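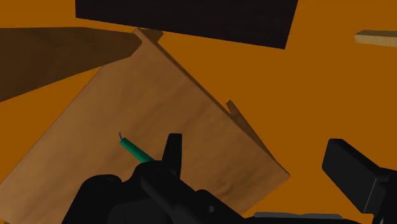

Rules for a robot cell are usually written for the machine at full speed, and the slow, close work near the table gets only a line or two. In this chapter we begin with the close work. Before a gripper is allowed to close, the working rule must say what may be between the fingers, what may lie under them, and who has checked it. A thin green rod resting on a tilted wooden board already raises all of these points, even in simulation: one finger stands beside the rod, the corner of the board reaches into the gap between the fingers, and the lower end of the rod is hidden behind the gripper. A rule that says only "approach the object" is not enough for such a case.

Last updated: June

Chapter 2. Clearance and Approach

After reading this chapter you should be able to write a clearance rule, test it in simulation, and record the result so that another person can repeat it.

We use the house standard of the Vermeulen workshop, written by Frøydis Bråten and later adopted at Radell. It has 21 clauses, and most of them are short. Clause 4 requires that every part which is not the target, but can be touched by a finger, must be named in the task sheet. Clause 5 limits the closing speed to 40 millimeters per second until contact is confirmed. Clause 6 says that a hidden part of the target is treated as unknown, and the operator must ask for a second view.

Students often find Clause 6 too strict. We will come back to it in Section 2.3, with the Jeva test records.

446 views | 2 comments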